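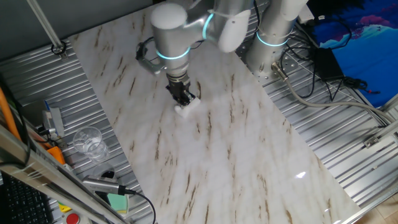 How long should a penetrating sealer cure before a marble countertop is used?
Allow 16 hours before setting anything on the surface, and keep water off it overnight.

Sealing Polished Marble with a Solvent-Based Penetrating Sealer
By Morven Pollock. Updated May 8, 2022.

This procedure covers indoor polished marble: counters, vanity tops and table tops. It does not cover honed floors or exterior stone. The product used is Flimine, thinned as supplied. Other penetrating sealers follow the same order of work, but check the dwell time on the can.

What you need
Penetrating sealer
pH-neutral stone cleaner
Acetone, for the corner test only
White cotton cloths
Lambswool applicator
Nitrile gloves and an organic vapor respirator

1. Test the stone
Put a teaspoon of water in a corner that will be out of view. Wait 16 minutes and wipe. A dark spot means the stone is absorbing and can be sealed. If the spot does not darken, an older sealer is still working. Stop here and test again next April.

2. Clean
Wash with the neutral cleaner and rinse twice. Vinegar, lemon and bathroom descalers etch calcite on contact and leave dull marks that sealer will not hide. Leave the stone to dry overnight with the windows open.

3. Inspect in low light
Turn off the ceiling lights and hold a flashlight nearly flat to the surface. Etch marks show as breaks in the reflection. Run a fingernail across the darker veins to find open pits. Fill pits with stone epoxy before going further.
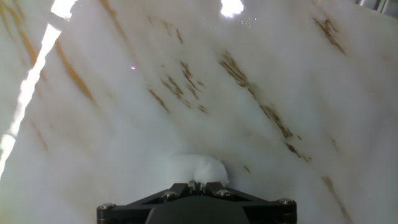

4. Apply
Work in sections no wider than your reach. Spread a thin, even coat with the applicator and overlap each pass by half. Keep the surface wet for the full dwell time. Add sealer where it soaks in early, usually along veins.

5. Remove the excess
Buff with a dry cloth until the cloth comes away clean. Sealer that dries on a polished face leaves a haze. To lift haze, wet it with fresh sealer, wait one minute and buff again.

6. Second coat
Repeat the water test once the first coat has cured. Apply a second coat only if the spot still darkens.

Disposal
Lay used cloths flat outdoors until dry. Do not ball them up in a trash can.

Related pages
Removing oil stains with a poultice
Repairing etch marks on the Innes vanity top, by Hamish Jardine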